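# Winter knitwear: weights, folds and where it all goes

February is when I sort the knitwear, usually in one afternoon, with everything brought out onto the bed. The wardrobe in this flat is 18 inches deep inside, and most folding advice assumes something deeper. What follows is the method I have settled on after several winters, written down mainly so that I stop working it out again each year.

## Weighing

I weigh the winter things before storing them. The kitchen scale reads to the gram up to 2,000 g, and none of my single items exceeds that. The full knitwear total this year came to 3,663 g, and the lightest piece was a thin grey vest at 168 g.

The total matters because of the shelf. It is a cheap board on four pegs, and it bowed the year I put the blankets and the knits up there together. Knits alone are fine. Blankets now go in the bottom of the wardrobe, where the floor takes the load.

## Folding ribbed knits

Flat knits give very little trouble. Ribbed ones do, as the fabric wants to narrow across the ribs and the finished parcel comes out a different width each time. The sequence I use:

1. Lay the garment face down and square the hem. Don't pull it wide.
2. Fold each side in to a third, with the fold running parallel to the ribs.
3. Lay the sleeves straight down over the back. Crossing them makes a lump in the middle.
4. Fold the lower half up in two turns, stopping short of the collar.
5. Turn over and press down with a flat hand. No iron.

Scarves are simpler: in half lengthwise, then in half again until the length matches the shelf depth. A very thick scarf should be rolled loosely. I used to roll everything and gave it up – the rolls unwind when you take one out from underneath, and the whole row has to be done again.

Polo necks get the collar folded down once before step 4. Cardigans are buttoned at the top, middle and bottom only.

## Padded things

Padded jackets are not folded. I tried a vacuum bag from Jolach two winters ago and the filling took most of a month to recover its thickness. They now hang at the left end of the rail, zips closed, pockets emptied. Check the pockets properly. I have washed a train ticket more than once, and the paper gets into everything else in the drum.

## Containers

I have used two sorts of fabric box. The Bronden ones have a stiff base and keep their shape when half full, but they are slightly too deep for my shelf and stick out past the door runner. The ones I bought at the market in Corbridge are softer and fit, at the cost of sagging at the front corners. I put a piece of card along the front edge and this is adequate.

Each box has a paper label on the short side with the contents and the month it was packed. Pallavi Bajpai, who had this flat before me, left her own labels on the inside of the wardrobe door, and her arrangement was better than mine for shoes. I have kept it.

## Order of work

Dark knits first, light ones last. Navy and black shed onto everything, and if the pale things are folded first they pick up the fluff from the surface. I shake the bedsheet out of the window between the two lots and go over it with a lint brush.

Anything that needs mending goes on the chair and is not packed. This year that means one elbow and a loose cuff. Mrs Okonkwo downstairs does invisible darning and is usually free by the end of the month – I will take both down together.

Cedar blocks get sanded lightly and put back, one per box. The boxes go up with labels facing out, heaviest to the left over the bracket.

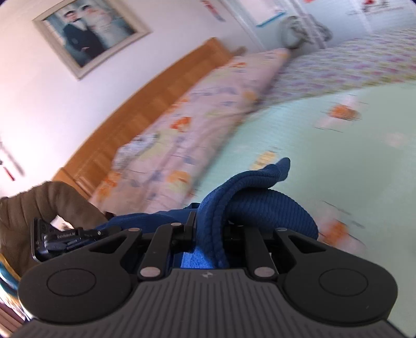

*Navy ribbed knit over the bed.*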